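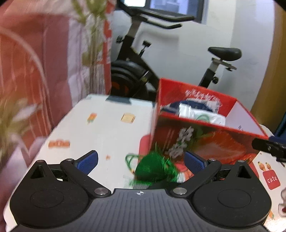
# Getting the kitchen drawers and cupboards back under control

Updated November 22, 2020

I love a good drawer day. There, I said it! Give me a rainy afternoon, a pot of tea and a stack of clean dish towels and I'm perfectly happy until supper. This page started as a list taped inside my pantry door, and it has grown every year I've lived in Grirkby (old house, short cupboards, every drawer a slightly different size). Take what you like from it and skip the rest.

## Empty one drawer at a time

If you pull out the whole kitchen you'll be eating crackers over the sink by nightfall. One drawer, all of it, onto a towel on the table. Vacuum the crumbs with the brush end, then wipe with warm water and a little dish soap. Leave the drawer open until the corners are dry. I go over the corners with an old toothbrush, and I'm always amazed at what comes out of them.

Sticky spots from old shelf paper come up with plain cooking oil. Dab it on, leave it for 10 minutes, scrape with a plastic card, then wash off the oil with soapy water. Try a hidden patch first if the drawer is bare wood, as oil can leave a dark mark there.

## Drawers that stick

Wooden runners love candle wax! Rub a white candle stub along the runner and along the bottom edge of the drawer sides, slide it in and out a few times, and do it again. My worst one, the deep drawer under the bread board, took three rounds and now it glides like it's on ice.

If a drawer only sticks in September, when the air is damp, don't sand it. Wax it and wait. I sanded one once and by midwinter it rattled every time someone walked past.

Metal slides want a different treatment:

- Wipe out the old grease with a rag on the end of a butter knife.
- Check the screws. A loose screw at the back makes the whole drawer sag to one side.
- Use a dry silicone spray, and only a little. Cooking oil turns to glue in there.

## Screw holes that won't hold

Cupboard hinges pull loose in old wood, and the fix is so satisfying. Take the screw out, dip a couple of wooden toothpicks in wood glue, push them into the hole and snap them off flush. Let the glue dry overnight, then drive the screw back in by hand. For a bigger hole use a sliver of chopstick. Keep the door propped up on a few books while you work so its weight isn't hanging on the other hinge.

## Dividers from next to nothing

Before you buy anything, try cereal boxes cut down to the height of the drawer. They'll tell you what sizes you need, and you can live with them for a few weeks before spending any money. I had mine for 19 months, covered in leftover wallpaper, and I was a little sad to see them go – they were cheerful.

When I did replace them I got the Norkel bamboo trays, the kind with the sliding middle piece. I'm very fond of them. Wash them by hand and stand them on end to dry. A strip of rubbery shelf liner underneath stops any tray from shooting to the back when you open the drawer in a hurry.

## Spices

Mine live lying down in a shallow drawer, labels up, and I can't tell you how much nicer it is than a crowded shelf. Write the month you opened the jar on the bottom with a grease pencil. Whole spices last ages. Ground ones fade, so rub a pinch between your fingers and smell it. If it smells like dust, it'll taste like dust.

The drawer next to the stove is the worst place for them, by the way. Mine sat there for 7 years and my paprika was brown.

## The cupboard under the sink

Put a tray under everything. An old baking sheet with a rim is perfect, and you'll spot a slow drip long before it gets into the boards. Hang spray bottles by their triggers from a small tension rod and you get the whole floor of the cupboard back. If you have small children or a nosy dog, move the cleaners up high and keep potholders down there instead.

For musty smells, a saucer of baking soda at the back, changed once a month. Coffee grounds work too, but dry them completely in a low oven first or they'll go moldy.

## Lids

Oh, lids. Stand them on edge in a wire file rack, biggest at the back. For plastic tubs, match every lid to its tub on the table and recycle whatever's left alone. Stained tubs can go on a sunny windowsill with a damp cloth inside for an afternoon – tomato stains fade beautifully that way.

## A few odds and ends

Graters clean up faster if you run a raw potato over them before washing.

Put rubber bands on a doorknob hook, never loose in a drawer. Old ones melt onto the wood.

A cork on the tip of a skewer saves your fingers.

Next on my list is the big dresser in the hall, which has a split back panel and a lock with no key.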